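June, after supper

My wrists are fine, thank you, and my pinky is not. I spent most of the afternoon and a good bit of the evening at the mint keyboard and the little finger on my left hand has gone on strike from reaching for Tab. I used to have a habit of hitting Tab with my ring finger and Lorcan Hanrahan saw me do it at the last meeting and made a noise like a man watching someone eat pizza with a spoon, so now I'm doing it properly and paying for it.

Anyway! The mint keyboard. I've been wanting to write about it for days and I keep writing about the weather instead (muggy, still muggy, there, done). It's the prettiest thing I've ever typed on and I don't care who knows. The case is this pale minty green, like the inside of the old bathroom cabinet at my grandmother's place, all smooth and rounded with a bit of a rim going along the front. Most of the keys are cream, and then you get a few in a soft sage green sprinkled in so your eye has somewhere to go. Esc is the darkest of the greens, way out there by itself in the corner. F1 to F4 are cream and then F5 to F8 are green, and I have looked at those eight keys more in one week than I've looked at any function keys in my life. Do I know what F7 does? I do not. I pressed it while I was writing a letter to the phone company and it told me I'd spelled "reimburse" wrong, so I guess now I know what F7 does.

I did my pages first, which is what I'm supposed to be writing about on here. The deal with the club this month is that everybody types something long, same person, same keyboard, start to finish, and writes down how it went. Most people picked an essay or a chapter of something. I picked my aunt's recipe notebook, because it's been sitting in a drawer waiting for somebody to type it up and my cousins have stopped asking nicely. I did 2,249 words today. I know because the word counter sits down in the corner of the screen and I watch it like a pot. I had planned on 1,000 and a walk. No walk.

The notebook is hard going. She wrote in pencil and she never finished a word if she could help it. "Marg" is margarine, fine. "Br sug" I can manage. But there's a whole page that just says "Do the usual w/ the pears" and then gives an oven temperature. What usual?? I called my mother and she said, "oh, you know, the usual," and then we talked for a long time about her neighbor's fence. So the pear page is typed exactly as it stands, with a question mark of my own in brackets.

Fractions are the real trouble. I never noticed how much a cookbook lives on the number row. It's 1 then slash then 2, 3 then slash then 4, over and over, and I'm a person who learned to type letters very nicely and then sort of waved at the numbers from a distance. I have to look down every time. At least when I look down there's something nice to look at! The symbols are stacked right over the numerals in tidy small gray print, and I can find the percent sign over the 5 now without hunting, not that my aunt ever used a percent sign in her life. She did use the dollar sign, oddly. She wrote the price of walnuts next to anything with walnuts in it. You can follow her getting madder and madder about walnuts from the front of the book to the back.

About the sound, since In-ho Woo asked and I said I'd put it in here. It's a deeper sound than my old one. The old one (the black Bidico from the office, may it rest) had a kind of clacky rattle to it, like somebody going through a cutlery drawer, and the space bar squeaked if the room was cold. The mint one goes thock. I don't have a better word and In-ho has about a dozen words for it and I can't tell half of them apart. Creamy is one. Marbly is one. I said to him that it sounds like putting down checkers and he thought about that for a while and said he'd allow it. He wants to open it up and put some foam or tape or something in the bottom and I said over my dead body, not until the notebook is done. If he takes it apart in the middle of the pies I'll never get my rhythm back.

I do have a rhythm, kind of! It came on somewhere in the middle of the rhubarb section. Before that I was pounding. I learned on a manual typewriter that had belonged to a lawyer, and you had to really mean it on that thing, and apparently I've been meaning it ever since. Mairéad Ó Riain sat across from me one evening at Hokivstead Hall and told me very kindly that the table was moving. You don't need to go all the way down, she said, just go until it counts and let it come back up. So I've been practicing that with my shoulders down and my elbows in, and when it works it's like walking down a hill. When it doesn't work I get "teh" and "recipie" and a string of e's because I rested my finger there thinking about lunch.

Oh, the Caps Lock. I have to confess to the Caps Lock. I hit it when I was going for the A and typed a whole paragraph of my aunt's instructions for bottling plums with my eyes on the notebook, and when I looked up she was SHOUTING AT ME ABOUT STERILIZING THE JARS. Which is pretty much how she'd have said it out loud, so I was tempted to leave it. I fixed it. It's a nice pale green, that key, same as Tab above it, and you'd think a different color would keep me off it but I wasn't looking, was I.

Stopped in the middle for a cheese sandwich and then had to go wash my hands before I'd let myself sit down again. I never did that with the black one. The black one had crumbs in it from two or three jobs ago. With cream keys you get nervous, and I've turned into someone who dries between her fingers. Nuala Mulligan uses a makeup brush on hers, a big fluffy one, and I went and dug out one I'd gotten in a gift set and never opened and gave the rows a good going over. Very soothing. I recommend it even if your keys are clean. She does a wipe with a cloth that's barely damp too, and she says don't spray anything straight at it, ever, and she said it in the voice of a person who has sprayed something straight at it.

After the sandwich I did the speed test on Gotomine that Rónán Ó Gríofa keeps sending around. I wasn't going to put the score in here. He says everybody has to. All right, I don't want to talk about the speed, but I will say the thing keeps a running tally of your mistakes for the month and mine stands at 297 and I'd like it noted that a lot of those are the letter Y. I reach for Y with the wrong hand. I have always reached for Y with the wrong hand. If I slow way down and think "right hand, right hand" I get the Y perfectly and then miss the next three letters from the excitement. Rónán's advice was to type the word "yesterday" 20 times before bed. I did it and then lay there with it going around in my head like a song.

Things I want to remember for the writeup at the end of the month, and I'm putting them down now before I forget. The front edge is a bit tall for me and I do better with a folded dish towel under my wrists (I know, I know, Lorcan, you're supposed to float them). The E gets more work than any key on the thing and I've started to feel a little sorry for it. I like it turned slightly crooked to me on the table, not square on, and everybody who walks by wants to straighten it. I type worse when someone's reading along over my shoulder. And I type a whole lot better in the morning, before coffee even, which goes against everything I believed about myself.

Got as far as the Christmas section before I quit. It starts with a fruitcake that calls for things to be soaked "since Carroll," and I was stumped on that one until I remembered that Carroll had its fair in the fall and she'd have hung the whole calendar on it. Soaked since the fair, then. That's a lot of soaking. I typed it as is. My cousins can figure it out.

Tomorrow I want to get through the fruitcakes (there are several, and she disliked at least one of them, there's a line through it and the line went through the paper) and then it's candies, and then the pages at the back that aren't recipes at all, just who gave what to whom and whether they got thanked. I might ask the family before I type those up.

Going to go soak my pinky, if that's a thing people do. 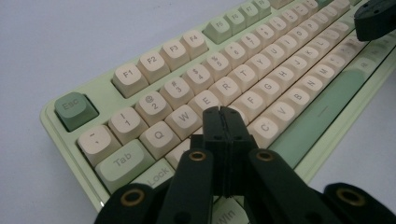
Hokivstead Typing and Keyboard Club, Members' Diaries

Mint and cream, with Esc up in its corner and that nice green run from F5 on. The pear question is still open, by the way, and if anybody's family had a "usual" for pears I'd love to hear it. Bring it to the next meeting or leave it in the comments, and please put the oven time in.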